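Sirnetti Tabletop Handling Station
Equipment catalogue: Assisted Handling, Domestic and Light Workshop

Overview

The Sirnetti station is a single-arm unit with a two-finger gripper, intended for clearing and setting out small articles on a flat working surface. It is supplied to training kitchens, assisted-living providers, repair workshops and college departments that wish to establish which of their daily chores can reasonably be handed to a machine at present.

Prospective customers frequently ask whether the station can tidy a kitchen. At the current release it cannot. It can carry out a limited number of the tasks that make up tidying a kitchen, under the conditions set out on this page. Purchasers are asked to read the section on suitability before requesting a quotation.

What the station does at present

The station will pick up single, rigid or firm articles from a clear table and place them in a tray, on a shelf at table height or at a marked position. Cups, mugs, firm fruit, toy blocks, small boxes and hand tools with a plain handle fall within this class. Articles may be presented upright or on their side, although a mug lying on its side is handled more slowly than one standing, as the arm must choose between the rim, the body and the handle.

Placing is less dependable than picking. In our acceptance trials at the Clirnach workshop, the station was given 800 single-article picks from a clear table and was required to complete 90 per cent of them without help. The same standard has not yet been adopted for setting a fallen mug upright, and the function is therefore listed as provisional.

What the station does not do

The following tasks are outside the scope of the present release:

Washing, wiping or drying of any article
Folding or sorting of cloth
Handling of full or partly full cups
Handling of knives, glass stemware or soft fruit
Clearing of stacked or nested crockery
Work on a surface where people are eating or children are present

Requests to use the station for these purposes under the standard agreement will be declined. Customers with a research interest in any of them may apply under the Tremier access scheme, which is administered separately and carries its own terms.

Simulation before delivery

Each installation is prepared in simulation. The customer sends a list of the articles to be handled, together with the dimensions of the table, and our staff build a plain rendered version of the workplace. Trial runs are carried out there first, and a report is issued showing which articles are accepted, which are accepted with conditions and which are refused.

Rendered trials allow a large number of starting positions to be tried at little cost. They do not reproduce every property of the real article. Grease, dampness and worn handles are poorly represented, and a result obtained in simulation is not treated by Sirnetti as evidence of performance on site. A second set of runs on the customer's own table is included in the purchase price.

Suitability

The station is best suited to workplaces where the same few articles come back to the same table many times a day. Tool return benches and crockery collection points are typical. It is poorly suited to private homes, where the contents of a table change from hour to hour and where a person will generally finish the work sooner.

Customers should allow 2 working days for installation and should name a member of staff to attend throughout. The minimum order for the supervised trial is 50 hours of running time.

Service and support

Service in the southern region is provided from our Palma office. Enquiries regarding trials should be addressed to Maite Miranda, Applications. Replacement finger pads and trays may be ordered through the parts desk. Software updates are issued to all registered stations, and the next is planned for November. It will revise the placing routine and extend the list of accepted handles.

Page revised 8th October.

Customer comments are published below the product entry once they have been checked against a registered account.

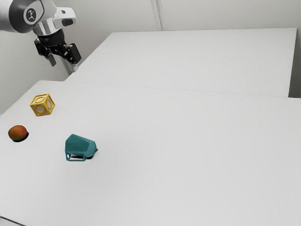 Cayetano Vidal
We ran the supervised trial on our tool return bench and I would support what is written under suitability. Sockets and screwdrivers went back to the tray well enough for us to leave it working through the lunch break. The tea things at the other end of the bench were another matter, and we still clear those by hand. I should like to see the provisional mug function given a proper pass mark before we consider a second unit.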